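Citov 居家互助 > 收纳与整理 > 客厅

木纹地板上的插线板、线和一堆小东西，到底按什么顺序收？

发帖：Zodwa Engelbrecht
标签：电线整理　插线板　租房　地板
浏览 1726　回答 3

我租的房子在 Nevgate 小区，客厅是木纹地板，不大，长条形。墙上的插座位置很不好，全都集中在进门那一侧，靠窗这边一个也没有。我的书桌偏偏只能放在窗边，沙发旁边还有一盏落地灯，所以从搬进来那天起，地上就一直躺着插线板。

现在的情况是这样的：插线板放在沙发和书桌之间的地上，电脑电源、显示器、落地灯、手机充电线都插在上面。线都比实际需要的长，多出来的部分就在地上绕来绕去。扫地的时候要先把线全部拎起来，扫完再放回去，放回去以后又是另外一个样子，基本上每次都比上次更乱。扫地机器人我试过，借朋友的用了一个晚上，卡在线里好几回，就还回去了。

除了线，地上还有很多零碎。我有个习惯，喜欢坐在地上做事，拆快递、写标签、修小东西、给孩子剪手工纸，都是在地上铺开。做完以后大件会收走，小件常常就留在那里，纸片、卡片、笔、浅盒子之类。时间一长，线和小东西混在一起，找一张小卡片要把线一根一根掀开。

我试过的办法：

一是买了一包塑料扎带，把线扎起来。扎的时候很整齐，过了两个星期要把笔记本带出门，电源线抽不出来，只好拿剪刀把扎带剪掉。剪的时候还差点剪到线。后来就没再扎。

二是买过一种贴在地上的线槽，双面胶固定的。贴了一小段，房东来看水表的时候看见了，说以后撕下来如果把地板表面那层带起来，要从押金里扣。我当天就撕了，还好没有留下印子，只是有一点胶，用湿布擦了好久。所以现在凡是要往地板上贴的东西我都不太敢用。墙上也不能打孔，合同里写了。

三是用地毯盖住。盖了几天，走上去脚底能感觉到线，有人跟我说这样不安全，就又掀开了。

我想问的是下面几件事：

插线板应该放在哪里？是放地上靠墙，还是想办法挂到书桌下面？书桌是房东的，桌面底下能不能用夹子之类的东西固定？

线太长怎么办？是绕成圈扎起来，还是换短的？绕成圈我听人说会发热，不知道是什么情况下才会。

地上的小东西和线，先收哪个？我每次都是两样一起收，收到一半就烦了，剩下的往沙发底下一推。

预算不多，最好用家里有的东西。谢谢大家。

补充一：有人在评论里问书桌是什么样的，是那种四条腿的普通桌子，没有抽屉，后面也没有挡板，坐在沙发上能直接看到桌子底下。

补充二：落地灯不能挪，挪走以后沙发那一头太暗。

帖子下的评论

Themba Zulu：插线板是带开关的吗？线有多长？

Zodwa Engelbrecht 回复 Themba Zulu：带一个总开关。线长 5 米，当时买长了，想着总比短了好。

Themba Zulu 回复 Zodwa Engelbrecht：从墙到桌子用得了那么长吗？

Zodwa Engelbrecht 回复 Themba Zulu：用不了，沿着墙走的话能用掉大半，现在是直接从客厅中间拉过来的。

Themba Zulu 回复 Zodwa Engelbrecht：那先让它沿墙走，别的再说。

Themba Motaung 的回答（提问者已采纳）

先回答顺序。先收小东西，再动线，最后才考虑插线板放哪儿。两样一起收一定会烦，因为收纸片的时候人是蹲着或者坐着的，收线的时候要爬来爬去，还要去墙边拔插头，来回换姿势很累。

我在 Adams 路那边做过几年写字楼的搬迁，主要就是收工位，工位底下的线比家里的多得多。下面写的是我自己习惯的做法，家里也能用。写得比较长，可以挑着看。

第一步，清地面。

拿一个浅一点的盒子或者托盘，放在地上，把线旁边所有不是线的东西都放进去。先不要分类，也不要看它还有没有用，全部放进去。纸片、卡片、笔、小棍子、螺丝、橡皮筋，一样处理。这一步的目的就是让地上只剩下线。如果一边捡一边想这张卡片要不要留，捡到第三张就停下来了。

盒子端到桌上或者餐桌上，放着，等线收完再处理。不要放回地上，放在地上等于没收。

第二步，关总开关，拔墙上的插头。

电脑先正常关机。然后把插线板的开关关掉，再把它从墙上拔下来。之后才去拔插线板上的那些插头。很多人嫌麻烦，带着电就开始理线，拉来拉去，插头被扯得半松不松的，这样不好。反正也就停一会儿电。

第三步，每拔一根就做个记号。

用纸胶带，撕一小段，绕着线贴成一面小旗子，在上面写字：灯、显示器、笔记本、手机。位置贴在离插头一掌远的地方，不要贴在插头上，贴在插头上插拔的时候会蹭掉。没有纸胶带的话，用小纸片和透明胶也行。面包袋上那种小塑料夹子也有人拿来用，我觉得容易掉。

标记的字要朝上，以后蹲下去看一眼就知道哪根是哪根。这件事花的时间不多，以后省下来的麻烦很多，特别是几根白线放在一起的时候，颜色一样，粗细也差不多，光靠手摸着往回找，找错的情况很常见。

第四步，擦。

线放在地上久了，表面会有一层灰，摸着发黏。用拧得很干的布把线捋一遍，插头的金属部分不要碰。插线板外壳也擦一下，插孔里面的灰不要用湿的东西去弄，用干的刷子刷掉表面的就可以。地板趁这个时候也扫一遍、拖一遍，等它干透再往回放线。木纹地板的接缝里容易藏纸屑，用吸尘器的扁嘴吸一下。

擦的时候顺便检查：外皮有没有裂的、压扁的，插头根部有没有发黄或者变硬，插进去有没有松动。有这些情况的就不要再用了，换掉。插线板如果用手摸着比平时烫，或者有焦味，也要换。

第五步，走线。

原则就一句，长线沿墙走，不从房间中间穿过去。你的插线板线有 5 米，从进门那侧的插座出来，贴着踢脚线走到窗边，多绕了一点路，线反而没有那么多富余了。人走路的地方就空出来了。

墙不能打孔、地板不能贴，那就用家具压边。这里说的压边，是让线走在家具背后和墙之间的缝里，不是让家具腿压在线上。沙发、柜子、书架离墙留两指宽的缝，线从缝里过去就行。柜子腿一定不要压线，时间长了外皮会坏，里面断了从外面看不出来。

如果中间有一段没有家具挡，线露在外面，就让它贴着踢脚线放直。线有弹性，刚放的时候会弯，你把它捋直，两头稍微绷住，过几天就服帖了。实在翘得厉害，可以用那种可以移除的小线夹贴在踢脚线上，踢脚线一般是刷漆的或者包覆的，贴之前找个看不见的角落试一下，贴一晚上撕下来看看掉不掉漆。先问房东一声也行，踢脚线和地板是两回事，有些房东不介意。

必须横穿过道的地方，用活动的过线板，那种橡胶的，自身有重量，放在地上就不动，不用胶。但你这个情况不需要，沿墙走就可以避开。

地毯盖线你已经掀掉了，这个做对了。线压在地毯底下，热散不出去，踩来踩去外皮磨坏也看不见，还容易绊人。

第六步，处理多出来的长度。

你问绕成圈会不会发热。要看用电的东西是什么。手机充电器、台灯、显示器这些功率小的，线松松地绕几圈，问题不大。取暖器、电水壶、电熨斗、吹风机这类功率大的，线要全部展开，不要绕，也不要和别的线捆在一起，而且最好直接插墙上，不要插这个插线板。卷线盘式的拖线板也是一样，用大功率的时候要把线全部拉出来。

绕的时候注意三点。圈不要太小，比手掌大一些。不要绕成死折，尤其是靠近插头和靠近电源适配器的那一段，线最容易在那里断。扎的时候用魔术贴或者布条，扎一道就够，能塞进一根手指的松紧。塑料扎带适合以后再也不动的线，家里很少有这种线，你上次剪扎带就是这个原因。

魔术贴没有的话，旧袜子的袜口剪成一圈一圈的，可以当松紧带用。鞋带也行，打活结。卷纸芯可以套绕好的线，我见过有人这样做，放抽屉里收备用线很好，放在地上就不太合适，踩一脚就扁了。

如果多出来的长度超过了实际要用的长度，比如手机线只用一臂长，你买的是 2 米的，那就换短的。换下来的长线绕好，贴上标签，放到备用线的盒子里。

第七步，插线板的位置。

你的桌子是房东的，不要打螺丝。办法有几个。

最简单的，插线板放在桌子后面靠墙的地上，插孔朝上或者朝墙外侧，和墙之间留一点空隙。下面垫一块薄木板或者放一个浅托盘都可以，拖地的时候可以整个端起来。注意托盘不要装得太满，别把电源适配器埋在里面，通风要好。

想让它离地，可以用夹式的桌下理线架，靠夹子夹在桌沿上，不用打孔。夹子和桌面之间垫一块布或者毛毡，免得夹出印子。买之前量一下桌面厚度，夹子的开口有限制，太厚夹不上。架子装上以后，插线板和适配器都放进去，地上就只剩从墙那边过来的一根线。这根线沿着桌腿往下走，用布条绑在桌腿上，绑两道就不会晃。

也有人用收纳盒把插线板装起来，盒子两头开口让线进出。Closano 有这种盒子，别的牌子也有，样子都差不多。我不反对，但有几个条件：盒子要有散热孔，不能用纸盒代替，里面不要塞多余的线圈，塞满了就不散热了。插线板不要接插线板，这个不用多说。

不管放哪里，总开关要够得着。有人把插线板藏到柜子后面，藏得很好看，出门想关电要搬柜子，后来就再也不关了。

第八步，插回去。

按标记插。适配器比较大的放在两头，免得挡住旁边的孔。手机充电线这种天天拔的，插在最靠外的那个孔。全部插好以后，先插墙，再开总开关，一样一样打开看看是不是都通电。

最后回到那个盒子。

现在再去处理第一步装的小东西。坐在桌子前面处理，不要坐回地上。分成三份，要留的、要扔的、不知道是什么的。要留的放回原来的地方，没有原来的地方就给它定一个。不知道是什么的，放进一个信封，写上月份，比如二月放的就写二月，过了夏天还没找它，就扔掉。

你喜欢坐在地上做事，这个习惯不用改。我的建议是固定用一块布或者一块大垫子，所有的东西都在这块布上做，做完把布四个角拎起来，小东西就到中间去了，倒进盒子里。布和电线之间至少隔开一步。这样纸片就不会跑到线堆里去。

整个过程，第一次做大概要一个下午，包括拖地等干的时间。以后每个月看一次，主要是看标记有没有掉、有没有新的线加进来。

回答下的评论

Zodwa Engelbrecht：写得很详细，谢谢。照着做了前面几步，地上清出来以后发现线其实没有那么多，是和杂物混在一起看着多。插线板先放桌子后面靠墙了，夹式的架子还在看。

Themba Motaung 回复 Zodwa Engelbrecht：靠墙就很好了，架子不急着买。先用一阵子看看位置合不合适。

Themba Zulu：纸胶带时间长了会不会留胶？

Themba Motaung 回复 Themba Zulu：会有一点，尤其是太阳能晒到的地方。一年换一次就可以。留了胶用橡皮擦能搓掉。

Themba Zulu：落地灯的线怎么处理？灯在沙发那头，插线板挪到桌子后面以后，灯的线就不够长了吧。

Themba Motaung 回复 Themba Zulu：这个我漏了。要看灯离哪个插座近。如果沙发背后走的正好是插线板的那根长线，可以把插线板放在沙发和书桌之间靠墙的位置，两边都够得着，不一定要在桌子正后方。灯线从沙发背后过来，电脑的线从桌子那边过来，各走各的。

Zodwa Engelbrecht：我就是这样放的，灯线刚好够。

Yasmine Ouali 的回答

买无线的。台灯换充电的，鼠标键盘换无线的，手机用无线充电，线就少一半了。

剩下的线往沙发底下一塞，前面挡个篮子，看不见就行。

回答下的评论

Themba Motaung：篮子挡可以，沙发底下不要和插线板塞在一起，沙发底下灰多，也不通风。

Yasmine Ouali 回复 Themba Motaung：我家一直这么放的没事。

Zodwa Engelbrecht：我的沙发底下已经塞了很多东西了，塞不进去了。充电台灯可以考虑。

Themba Zulu：无线充电器自己也有一根线。

Mbali Le Roux 的回答

楼上说得比较全，我补充几条关于地上小东西和临时用线的。我家也是木纹地板，活动都在地上，和提问的朋友情况很像。家里的线分两种，一种是一直在那里的，一种是用的时候才拉过来的。一直在那里的按上面的办法沿墙走就可以，麻烦的是第二种。

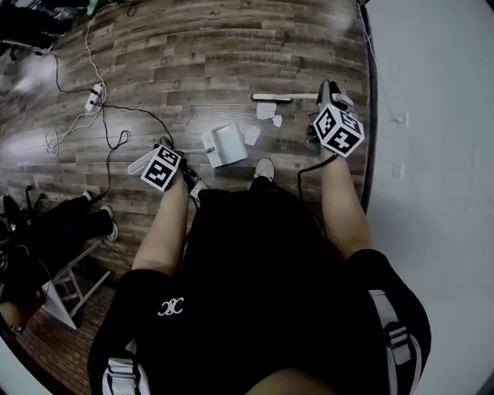
木纹地板上的白色插线板和白线，前面是几样零碎的小东西

我说的临时用线就是这种样子。插线板在一边，线在地板上弯来弯去，白线又绕了一圈松松地堆着。往前一点是小东西，扁的白盘子或者盒子，旁边一张小卡片，再往前一根细长的白棍子，还有两张小纸片。线和小东西都在脚能碰到的范围里。

这种情况我一般这么处理。

先说线。临时拉过来的线，坐下来之前先把它往一边拨，拨到同一侧。我习惯全部放左边，右边留给手上做的事情。插线板也放左边，离膝盖远一点，起身的时候不会踩到。线从哪个方向过来，就让多余的部分留在哪个方向，不要让它绕到人前面来。线圈摊在地上的时候，脚很容易套进去，站起来一走就把插线板拖着跑了。我家就有过一次，灯没倒，插头拔出来半截，后来就比较注意。

用完以后的顺序是先拔墙上的，再从远的那头往近的这头收。收的时候人站着，一只手拿着插头，另一只手把线往回带，一圈正一圈反地绕，这样下次放的时候不打结。如果一直朝一个方向绕，线会越拧越紧，放开就成麻花。不会正反绕的话，绕成八字也行，效果差不多。

绕好的线我挂起来，不放盒子。盒子里放几根线，拿一根出来会带出来一串。门后面那种挂在门板上沿的钩子，不用打孔，线圈挂上去，标签朝外。租房也能用。门板上沿太厚的挂不上，要先量一下。

插线板如果是临时用的，收的时候把自己的线绕在本体上，不要绕太紧，最后用布条扎一下，立着放在柜子里。平时一直用的就不用收了。

再说小东西。白色的、扁的东西在浅色的木纹地板上不算难找，难找的是小纸片，特别是压在线下面的时候。我的办法是小纸片不直接放地板，一律放进浅盘子。盘子边不用高，手指能伸进去捏起来就行。烤盘、茶盘、鞋盒盖子都可以。裁纸的时候纸片落在盘子里，不会被人走过去的风带跑，也不会粘在袜子上带到别的房间去。

细长的东西，笔、棍子、尺子，单独处理。圆的会滚，滚到线下面或者家具底下就找不着了，踩上去还容易滑倒。我是在盘子旁边放一条叠起来的毛巾，长的东西横着放在毛巾的折缝里，就不会滚。做完了连毛巾一起卷起来拿走。

卡片容易和废纸混，扔的时候要小心。我家丢过一张会员卡，还有一张装东西的说明卡，都是和纸屑一起扫走的。现在扫地之前先用手捡一遍，凡是硬的都不扫。这条看起来很啰嗦，但是补卡更啰嗦。

关于固定的地方。我和提问的朋友一样，不愿意把工作挪到桌上去。桌上太高，东西铺不开。所以我在客厅划了一块，从窗户往里几步的位置，做事都在那一块，家里其他人也知道，走路会绕开。没有贴胶带，也没有铺垫子，就是大家记得。楼上说的铺布的办法我也试过，布会滑，在光滑的地板上坐着坐着就歪了，如果要用布，下面垫一层防滑网，就是垫地毯用的那种，剪一小块就够。防滑网有的会在地板上留印子，用完要收起来，不要一直铺着。

收拾的时间也说一下。我一般晚上 7 点吃完饭收，在看电视之前。要是等到睡觉前，人累了，一定会推到第二天，第二天早上走过去就会踩到。收一次用不了多久，前提是每天收。隔几天才收一次的话就很久了，还要想每样东西是做什么用的。

收的时候我是分两趟走的。第一趟端盘子，盘子里的东西送到桌上。第二趟收线。不要一只手拿盘子一只手拖线，盘子会翻。

还有几条零散的：

坐在地上的时候水杯不要放在插线板那一侧。放另外一侧，或者放在矮凳上。地上的杯子最容易被脚碰倒，水顺着地板缝走，比想的要快。真洒了就先去墙上拔插头，不要先去擦。

线拖过地板会不会刮花？线本身不会，插头会。插头的角比较硬，拖着走会在木纹表面留下细道子。收线的时候把插头拿在手里，不要让它在地上拖。插线板底下如果有小脚垫，检查一下有没有掉，掉了的话剪一块毛毡贴在插线板底下，贴在插线板上不算贴地板，房东管不着。贴的时候避开散热孔。

家里有小孩的，空着的插孔用保护盖盖上，买那种要用工具才能取下来的。不过要记得收好工具，我那个找过好几次。

深色地板用深色的线，浅色地板用白线，这样不显眼，但也有缺点，不显眼就容易绊。放在走道上的线我反而愿意用颜色明显的，能看见。沿墙走的才用和墙接近的颜色。

背着包的时候不要在有线的地方走来走去，弯腰看不见脚下。进门先把包放下再收拾。

备用线每年清一次。我上次清的时候发现一袋子都是旧手机的线，机器早就没有了。不认识的线先放信封里，和楼上的办法一样，这个我也在用。清出来的线不要当普通垃圾扔，我们小区楼下有回收电器的箱子，可以投进去，你们那边问一下物业。

暂时想到这些。

回答下的评论

Zodwa Engelbrecht：正一圈反一圈是怎么绕的？我试了几次都绕成一团。

Mbali Le Roux 回复 Zodwa Engelbrecht：左手拿着线头，右手先正常绕一圈放到左手上。第二圈的时候右手手腕往里翻，让线从圈的后面绕过来，再放到左手上。第三圈又是正常的。先拿一根软一点的线练，硬的线不好练。注意线头不要从圈里穿过去，穿过去就会打结。

Zodwa Engelbrecht 回复 Mbali Le Roux：懂了，之前就是线头穿过去了。

Themba Zulu：八字绕法更简单，大拇指和小指张开，绕八字，绕完从中间扎。只适合细线，手机充电线可以，插线板的线太粗绕不了。

Themba Motaung：补充得很好。毛巾折缝放长东西这个我没想到，回去试试。防滑网留印子的问题，浅色的网好一些，深色的在太阳底下容易染色。

Mbali Le Roux 回复 Themba Motaung：对，我留印子的那块就是深色的，在窗边。后来用小苏打擦淡了一点，没有完全擦掉。

Themba Motaung 回复 Mbali Le Roux：小苏打有一点磨，擦的时候轻一些，木纹表面那层磨掉就补不回来了。可以先试试用橡皮。

Zodwa Engelbrecht：报告一下进展。夹式的架子买了，桌面厚度刚好夹得上，垫了旧毛毡。后来还是没把插线板放上去，放上去以后灯的线不够。现在架子上放的是电脑和显示器的适配器，插线板留在沙发和桌子之间靠墙的地上，下面垫了一个茶盘。扫地的时候茶盘端起来就行，比以前快。线都贴了标记。小东西用鞋盒盖子装，孩子剪纸也让他在盖子里剪，一半剪在外面，不过比以前少。

Yasmine Ouali：茶盘是什么材质的？金属的不要用吧。

Zodwa Engelbrecht 回复 Yasmine Ouali：木头的。

Themba Motaung：木头的可以，别沾水，适配器和盘边留点空。

Themba Zulu：线沿墙走了以后，进门那一段会不会挡门？

Zodwa Engelbrecht 回复 Themba Zulu：门是往外开的，不挡。鞋柜后面走过去的，鞋柜往外挪了两指，现在鞋柜和墙之间老是掉袜子进去。

相关帖子
租房不打孔，窗帘绑带挂在哪里
木纹地板接缝里的纸屑怎么清理
备用充电线用袋子装还是挂起来
沙发底下的储物箱推不进去怎么办
落地灯底座下面要不要垫毛毡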